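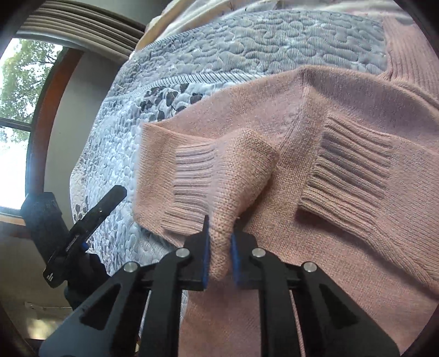 Speaker notes: What does the badge know about us?
Joscha Reinholz
Saturday, September 25, 2021, afternoon session, small hall

Slow down at the start. Say name, say I'm gay, say I used to work in payroll, so I read forms for fun.

Opening. Ask who works somewhere with a rainbow sticker on the careers page. Wait for hands. Then ask who knows what the company did to get it. Wait longer than is comfortable.

Slide 1: the Plalness badge
Plalness sells a "welcoming workplace" rating to employers. The employer fills in a questionnaire, pays the fee, gets a score and a badge for the website. The fee for a mid-size firm was 2000 the last time I asked, and they would not tell me if that changes when the score is low. I asked twice. I don't claim it does change. I'd just like somebody to answer the email.

The questionnaire has 30 items. Read out these, and don't comment until the end:
- Does your organization have a written statement on sexual orientation?
- Does your organization mark Pride in its internal communications?
- Has a senior leader spoken publicly in support of LGBT staff?
Every one of these can be done by one person in an afternoon with no gay people in the building.

Do read out the good ones too. Parental leave for non-birth parents is on there. So is the health plan question. Be fair, these are real money and I was glad to see them. They carry the same weight as the newsletter.

Slide 2: Bututmont
Staff of 396, top band, badge in the email signature. Crisóforo Zamudio worked in their warehouse office and has said I can use his name. Check the pronunciation with him before we start, he's in the second row.

His story, keep it short. His supervisor called him "princess" on the radio channel for most of a year. He reported it. HR sent him the written statement, the one from the questionnaire. He was then moved to a different shift, and the supervisor stayed put. He left in December.

What I want to say about this: one bad supervisor doesn't prove a rating is worthless. Big places have bad supervisors. My complaint is narrower. Nothing that happened to him could have moved the score up or down, by design. The form never asks how many complaints came in or what became of them.

(If someone says companies would never disclose that: fine, then sell it as a rating of paperwork.)

Slide 3: who fills it in
Plalness says staff voices are "included." Look at the method page. Staff voices means an optional survey with no minimum response. At Bututmont 23 people answered it. We don't know how they were picked or if they could be traced. Polyxeni's point from the planning call: a person who isn't out at work is not going to click a link from HR asking if they're gay. So the people with the worst time are the ones missing. She put it better than that, ask her to say it from the floor if there's time.

Drink water. I always race through this bit.

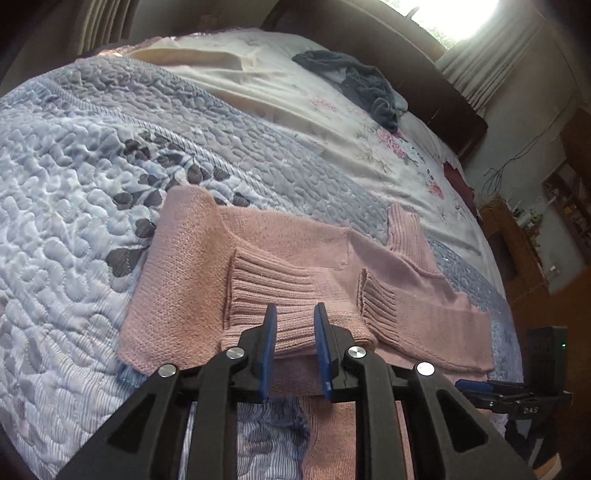 Pink sweater, folded, cuffs to the front

Slide 4: but isn't something better than nothing?
This will come up in questions anyway, so take it now.

Charalambos Stefanou thinks I'm too hard on these schemes. His argument: at Ekeo the badge gave the staff group a reason to get into the room with management, and the leave policy changed afterward. I believe him. I also notice the staff group had been asking for that policy for years before any badge, and that they did the work, unpaid, in their lunch hours. Plalness now has Ekeo on its website as a success story. The staff group isn't mentioned on the page.

So, maybe the badge helped. I can't rule it out. I'd want to see places that didn't buy one before giving it the credit, and I haven't found anyone who has done that comparison. If you have, please send it, I mean that.

Slide 5: things I would ask instead
For job seekers, in an interview or better, over coffee with somebody who works there:
- What happened the last time someone complained?
- Is there anyone out in the job I'd be doing? (Not in marketing. In this job.)
- Does the health plan cover my partner, and can I see the page?
- Who runs the staff group, and are they paid for the hours?

Apostolos Ververidis tried the first one at Politis and got a straight reply, including a case they handled badly. He took the job. He says it's OK. I like "OK." Much easier to believe than a gold band.

Cut if running late: my own story about the rainbow lanyard. It's long and the ending is weak.

Close
No big finish. Say that I don't think Plalness is a wicked company, I think it sells what employers want to buy. Repeat the email address. Handout with the questions is on the table by the door, both sides, the back is in Spanish.

Questions. Repeat each one into the mic, people at the back couldn't hear last year.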